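Laundry tips I stopped believing

Every household page on the internet will tell you vinegar softens towels. I tried it for most of a winter and what I got was a bathroom that smelled faintly of pickles. The towels were fine. They were also fine before. If you have hard water it may do something for you, and if you don't, save the vinegar for the kettle.

Same goes for the tennis balls in the dryer. They make a racket and the towels come out a bit fluffier, but so do towels you pick up by one end and snap hard a couple of times before they go in. Snapping is free and you can still hear the radio.

Fabric softener I'm firmly against for anything that has to soak up water. It leaves a coating. My mother-in-law swore by Lumel, the lavender one, and her dish towels just pushed the puddle around the counter.

How much detergent

Less than the cap says. The lines inside the cap are printed by the people who sell the detergent, so draw your own conclusions. My box of Zerkora claims 11 loads and I get close to double that with no complaints from anyone who has to wear the results. Stiff, scratchy towels are often just towels full of old soap. Run them once through a hot wash with nothing in the drum and look through the door. If you see suds, there's your answer.

Baskets

I don't care what it's made of as long as air gets through the sides. Solid tubs look tidy and anything damp left in the bottom goes sour by morning. 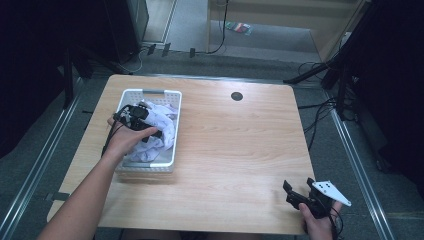 Myung-ja Kwak wrote in to say that holes or no holes, it makes no difference if you leave the stuff sitting there for two days, and she's right. A basket is for carrying. Hang damp things over a rail first and let them wait there.

She also asked about scent beads. I paid for a 500 gram tub once and couldn't tell you what it did apart from making me sneeze in the linen closet.

Folding

The three-way fold, the spa roll, the little upright packets in the drawer – do what fits your shelf. I've seen it claimed that rolling makes towels last longer. I'd like to know who checked. What does wear them out is too much heat, and bleach used every week out of habit.

Do clear a table for it, though. Folding on the bed means you end up moving the pile at 11 at night because you want to lie down.

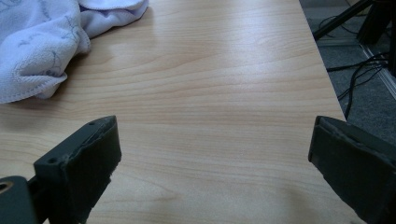
But doesn't microfiber need its own wash? That one comes up in the comments under nearly every laundry post, and I was ready to call it nonsense. It isn't. Microfiber grabs lint off cotton and hangs on to it, so wash it with its own kind, warm at most, and skip the softener there too. Dry it on low or on the line.

The special microfiber detergent is another matter. Lovatport sells one, and I went back to the ordinary stuff when the bottle ran out.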